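Caderno da célula de sutura, 09/04/2020

Hoje foi dia de manutenção do braço da Welis, e lá se foi a manhã quase toda (o café ficou frio na bancada, como sempre). Comecei pelo cabo de fecho das garras, que andava com folga desde outubro: dei 2 voltas no tensor, soltei, voltei a apertar, e só à terceira tentativa o valor ficou em 13 no mostrador da Odera, que é onde eu gosto dele!

Depois passei às câmaras de punho. Limpei as lentes com o líquido da Pellier e baixei o ganho para 700, mas o reflexo continua a comer uma parte da imagem. Tenho de mexer na luz, não há volta a dar. A câmara fixa está ótima, nessa não toco.

Pad e fio de sutura nas duas primeiras, só uma superfície clara vista por uma abertura na terceira; câmara fixa primeiro e depois as duas de punho:

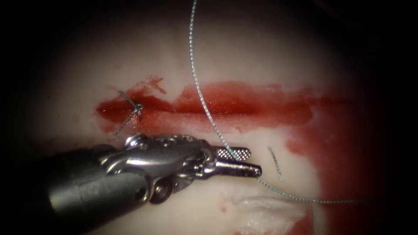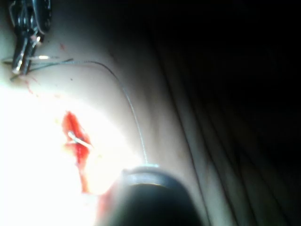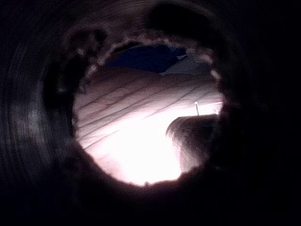

De quanto em quanto tempo se verifica a tensão do cabo das garras?
A cada 9 sessões, e sempre que se troca o instrumento, mesmo que o novo venha calibrado da Alside.

Ainda sobre o cabo: ao montar, rodem o punho à mão de um batente ao outro antes de ligar os motores. Eu esqueci-me disso da primeira vez e o software queixou-se logo de um desvio no zero (bem feito). Desliguei tudo, repeti a rotação com calma, fiz o zero outra vez e o erro desapareceu.

Falta encomendar polias, as que temos na gaveta são do modelo antigo e não servem. Falta também experimentar um difusor na lâmpada, talvez um bocado de papel vegetal para começar, e apontar aqui o ganho que resultar. A chave pequena do tensor está na caixa azul, por favor devolvam-na para lá!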